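4. The bath as a place where things are put down

4.1 Why we looked at rims

When we began planning the household study we expected the kitchen to take up most of our time, and in a way it did, as kitchens always do. But it was the bathroom that people wanted to talk about. Ask someone how they put away their pans and you will get a fairly short answer. Ask them where the shampoo lives, and whether it ought to live there, and you may well be offered a second cup of tea. We have tried in this section to keep some of that generosity, and we hope the reader will forgive us if it runs on a little.

Our interest is in the rim of the bath, by which we mean the flat or rounded edge that runs around the top, together with whatever fittings have been mounted on it or laid along it. In the older built-in baths the rim meets a tiled wall on two or three sides, and the corner where it does so becomes a shelf almost by accident. Soap goes there, and the flannel, and in houses with small children a whole row of plastic animals. The freestanding bath takes this corner away. It has been sold for a good many years as the restful choice, and many of the people we spoke to did find it restful to look at, but it leaves the bather with a narrow edge all the way round and no wall to lean anything against.

Earlier writing on domestic storage has tended to treat this as a matter of taste. Mao, who carried out most of our home visits, came to think of it as a matter of reach, and the rest of us have gradually come round to her view. A bottle is put down wherever the hand happens to be when the bottle is finished with. It stays there if the surface is wide enough and nothing knocks it, and over a few weeks that spot becomes its place. Tidying, in the bathroom at least, is very often a case of agreeing with what the hand has already decided.

4.2 What people told us

We held conversations in 19 homes, all of them with at least one adult who took a bath (as opposed to a shower) every week. Dagdag and Evangelista led these between them, usually in the bathroom itself with someone perched on the edge of the tub, and we found that being in the room made a great difference. People who had told us at the kitchen table that they kept nothing on the rim would look down, laugh, and pick up a razor.

Three themes came up again and again. The first was the side of the bath from which it is cleaned. Almost everyone had one, and very few had ever thought about it. In a built-in bath the choice is made for you, but several owners of freestanding baths told us that they still knelt at the same long side every time, and that the far side was left for what one of them called "the big clean" before visitors. The second was the handheld shower head. It was much loved for rinsing the tub and for washing dogs, and it was also the fitting most often complained of, as its hose seemed never to lie where it had been left – one gentleman had taken to tucking his behind the taps with a folded flannel. The third was the tray or rack that spans the bath from rim to rim. A Harine rack was kept in two of the homes, and in both it had ended up on the floor holding spare rolls of paper, having proved a nuisance to lift off whenever somebody wanted to get in.

4.3 Rim, tap and hose in the practice room

To look more closely at cleaning and putting away, we arranged for part of the work to be done at a freestanding rectangular bath in a practice room, where the same tub could be approached by different people without our having to trouble a family on a Saturday morning. Figure 3 gives a general idea of the arrangement. Bellini chose this shape because its long, straight rim is closer to the built-in baths in our homes than the oval kind would have been, and so it gave the objects a fairer chance of staying put. 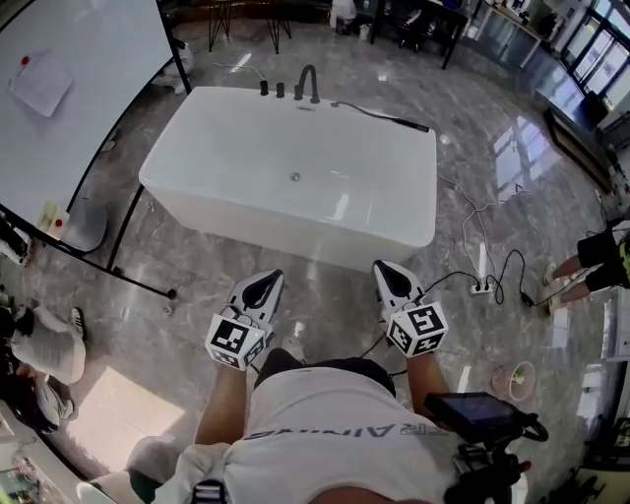 Figure 3. The bath in the practice room, approached from one long side, with the tap and handheld shower at the far rim.

We were particularly keen to see what became of the far rim. With the tap and its handles on that side, anyone standing at the near side must lean across the full width of the basin to wipe behind them, and must do something with the shower hose while they are about it. Ahonen had supposed that people would walk round to the other side. In the main they preferred to stretch, and they went on stretching after we had mentioned, as gently as we could, that walking round was allowed. The patch behind the tap was accordingly the last to be wiped and sometimes was missed altogether, much as our householders had confessed of their own.

Bottles followed a similar rule. Given a Barketti shampoo of ordinary size and a bar of soap to put away once the basin had been rinsed, people set them on the near rim, a little to the right or left of where they were standing, and then very often moved them again when they noticed how narrow the edge was. We return to these second thoughts in Section 5, where they are set beside the bathside stools and baskets that our households had brought in to do the work of the missing corner.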